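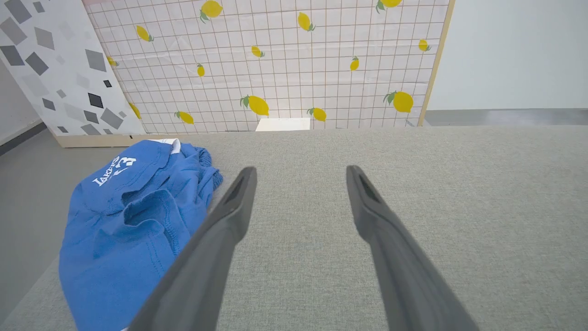 My mother only agreed to come to the Trilach open day because I told her there would be lunch, and there was not going to be lunch, so I was already in trouble before we got out of the car. Dirkby is an hour and a half from her apartment if you don't stop, and she likes to stop. By the time we got our stickers (mine said VISITOR, hers said VISITOR and then she wrote CUIPING LUO under it in pen, big, in case anyone was looking for her) the first demonstration had already started, and we had to squeeze in at the side where there was a screen showing what the hand could see. So that was my first look at the famous Ponora. Two dark gray fingers, wide open, gray cloth underneath, and off to the left a blue Lakers thing in a heap with a white 3 on it. Behind all that somebody had put up a panel covered in lemons. My mother looked at the lemons for a good long time.

"That would be nice in the bathroom," she said, not quietly.

I should explain that my mother folded clothes for a living. She had the counter at Maillard Cleaners for most of my childhood, and behind the counter was the table, and at the table she could do a dress shirt while telling you off about your math grade and never look down once. I did my homework under that table. I know what her shoes looked like from every angle. When Mr. Maillard sold the place she brought the folding board home with her, and it's still behind her refrigerator, and she still uses it, even though she lives by herself and owns maybe four shirts.

So you can see why I thought this would be a treat! And you can maybe also see why my brother, when I called him, said, "You're taking her WHERE?"

The young man doing the talking had a headset microphone and a very nice haircut. He told us Ponora had practiced on 1,000 different pieces of clothing. My mother leaned over and asked me in Chinese if that was supposed to be a lot.

"It's a lot for a robot," I said.

"It's a week before Christmas," she said.

The hand went down. It went slowly, the way you'd reach for a cat you didn't know, and it closed on a bit of the blue cloth and lifted. Everybody went "ohh." Then the cloth slid out and flopped back down and everybody went "ohh" again in the other direction. The young man said that was fine, that was all part of it, it would try again. It tried again. It got a better pinch this time, pulled up a long corner, and stopped, holding it there in the air like it had forgotten what came next.

"What is it, a shirt?" asked a man in front of us.

"I think it's shorts," said his wife.

"It's a shirt. It's got a number."

"Shorts have numbers."

They kept this up for quite a while. I was on the side of shirt, personally, but I kept out of it.

My mother had stopped listening to anyone. She'd gone completely still, which she almost never does, and she was watching the screen with her right hand down at her side, and I saw her fingers move. Just the thumb and the first two. Pinch, slide, pinch. She was doing it for the robot. You know how people press the floor with their foot when somebody else is driving? Like that.

"Too far from the seam," she said.

"Mom."

"It's holding the middle. You hold the middle, you get a bag. Tell him."

I did not tell him. I'm forty-six years old and I have a VISITOR sticker on, I'm not going to put my hand up and tell a man with a headset that my mother says he's got a bag. So she told him herself. She put her arm straight up, like in school, and when he didn't see it she started walking, and people moved out of the way for her, the way people do.

I would like to say he was wonderful about it, but he was a little bit short at first. He said questions would be at the end. She said it wasn't a question. A woman in a gray sweatshirt who had been sitting at a computer behind him the whole time, not saying a word, looked up and said, "Wait, what isn't a question?"

And my mother showed her. She didn't touch the blue thing, she asked for something of her own to use, and the woman pulled a sweater off the back of her chair and handed it over. My mother dropped it on a chair in a mess. Then she ran her finger along it until she found the side seam, and followed that up to where it meets the sleeve, and picked it up right there. One little shake and the whole sweater fell into shape. I've seen her do this all my life and I had never once noticed that she did it. I thought clothes just behaved for her.

"Do that again?" said the woman in the sweatshirt. "Slower?"

She did it again. She does not have a slower, but she did it again.

After that we had a different sort of afternoon. The tour went off without us to look at the charging room and the gift table. My mother got a stool. The woman, whose name I never did catch because she and my mother had skipped that part, let her hold a kind of handle that moved the fingers open and shut, and my mother squeezed it and said it was stiff, and the woman said yes, it was, everybody said so, and wrote it down on the back of her hand. They had a pile of dish towels. They had a really awful striped pajama top. I sat down by the wall and ate a granola bar and looked at the lemons, and I thought about the table at Maillard and the smell of the steam, and how she used to pass me down a warm pillowcase in the winter and I'd put it over my knees.

The best moment was not very big. My mother had the handle, and she brought the fingers down on the pajama top, and felt around for the seam with them, sort of nosing along, and she got it. Lifted it. It hung there by the shoulder, pretty near straight, with one sleeve still inside out. And she made the noise she makes when I've parallel parked. It's not a word. It's more like air.

"Good girl," she said, and I don't know which of us in the room it was for.

We stayed until they were stacking chairs. The young man with the haircut came over to say goodbye and told her they'd be doing another open day in September, and he'd be honored if she came back, and he did mean it, I think, he'd gone a bit pink. She told him 2 o'clock was too late to start and they should have food.

In the car she took her sticker off and stuck it on my dashboard, where it still is. We drove for 20 minutes without her saying anything at all. It was getting dark and I had the heater on her feet.

"They pay people for that?" she said finally.

"For what?"

"Sitting there. Teaching it."

"I guess so. I think that's a job, yeah."

She thought about that all the way past the reservoir. Then she wanted to know how much, and I said I had no idea, and she said I should have asked, what did I think I was there for. I said I'd call them in the morning. She said to ask for 100 a day and lunch.

"And the lemons," she said. "Ask her where she got the lemons."

I pulled off at the next exit and bought her some soup.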